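Kitchen & Breakfast Assistant wanted, Gurier Guest House, Tukthorpe
Part time, mornings, start October

We need another pair of hands in the kitchen. Small place, family run since 1959, busy from the minute the first guest comes down. Current assistant is off to college and we'd like some overlap before she goes, so please don't sit on this one.

What the job is:
Setting up for breakfast, toast and eggs, coffee, clearing, dishes, wiping down. Some prep for the next day - fruit, bread, jam pots. Putting the grocery order away when it comes in. Now and then a packed lunch for the walkers. No dinners, we don't do them.

Hours are 6:30 to 11:30 am, five mornings out of seven, one weekend off in 3. Rota goes up a month ahead and we try hard not to mess with it.

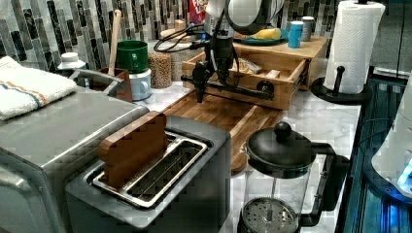

Lourenço Morais

I run the kitchen and you'd be working with me most mornings. A few things people ask so I'll put them down now.

Experience: nice but not needed. I've trained people who had never fried an egg. What I can't train is showing up. If you're going to be late, call, don't text, I don't look at my phone with a pan on.

Food handler card: if you have one great, if not we pay for the course and for the hours you spend on it.

Getting here: the 47 bus stops at the end of Vustileck Road, short walk from there. First bus gets in at 6:10 so you'd have time for a coffee. Parking for staff is out back, bikes can go in the shed.

Pay: hourly, above minimum, paid every 2 weeks. Tips are split evenly between kitchen and front, always have been. Breakfast is free on shift and you sit down to eat it. Paid vacation after three months.

Clothes: plain dark pants, closed shoes with a grip. We give you aprons and wash them. Hair tied back, no rings with stones.

It's a small kitchen. You will be lifting (flour sacks, milk crates) and on your feet the whole time except break. Stairs down to the cellar are steep, if thats a problem tell us and we'll work around it, somebody else can do the cellar runs.

You'll fit in fine if you clean as you go and put things back where they live. Small snacks and other bits go in the drawers, not on the counter. Guests with allergies get seperate boards and knives, no exceptions, and I will show you how on day one. Some English needed for talking to guests. Portuguese or Swedish a bonus, we get a fair number of both in summer.

Trial shift: one morning, paid, two or three hours. You see if you like us, we see if you can carry four plates. Three is OK too.
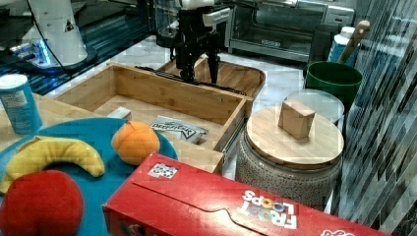
How to apply

Drop a note in at the front desk or use the contact form on our site. Put KITCHEN in the subject line or it ends up with the bookings. No fancy resume, just:

- your name and a phone number
- mornings you can't do
- last job, or school if no job yet
- one person we can call about you, not family

Call-ins OK between 1 and 4 pm, ask for me or for Mrs. Sjögren at the desk. Please not before noon, we're either serving or scrubbing.

Must be 18 or over and able to work legally in the US. Students welcome if your classes start after lunch. Job stays open until we find somebody, and we'll take this page down when we have. Everyone who writes gets an answer, may take us a week.

Also looking for - weekend housekeeping cover, separate ad, see the Jobs page.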